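Workshop tips: living with a sorting machine in a rubble and salvage yard

The Nilville yard takes in broken concrete and used timber, and since last July a Gunodero sorting line has done the first pass. The sales sheet promised we could forget about hand picking. I still keep my gloves by the belt. A few tips for anyone whose boss is about to buy one.

Look at the load before it goes near the hopper. A machine that handles clean block all morning can choke on one long board, and mixed stuff is what most jobs give you.

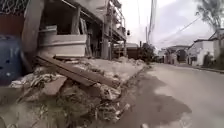
Planks on top of broken concrete: pull long timber by hand first.

Set a length limit and paint it on the wall. Ours is 70 inches. Anything longer gets cut or carried around.

Keep the old hand tools. Bech, the firm that services the line, wanted our pry bars and rakes off the floor to make room. We said no, and they get used every shift – mostly to clear jams.

Write down the stops. We logged 23 in the first week, and the screen on the machine showed 3. Ask which number goes to the office. 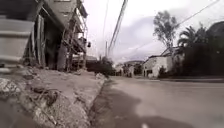
Sweeping is the job that grew. We used to have a person for it and now it falls to whoever is minding the belt, who is also supposed to be watching the screen. Do it in short turns and swap. Fine dirt and small stones are the worst of it, the sort of mess that lies along that worn curb, and the sorter drops plenty of both under its own feet. A stiff push broom beats the blower, which only moves dust into the sensors.

Don't sign off on fewer people until you've run a full season. The Drernier yard cut its picking crew after 600 hours of running time and was calling them back for overtime soon after. The pickers get asked to do more now – lifting, clearing, cleaning, resetting – and the pay slip still says picker. Get the new duties in writing.

Wipe the sensor glass with a damp cotton rag. Paper towel scratches it.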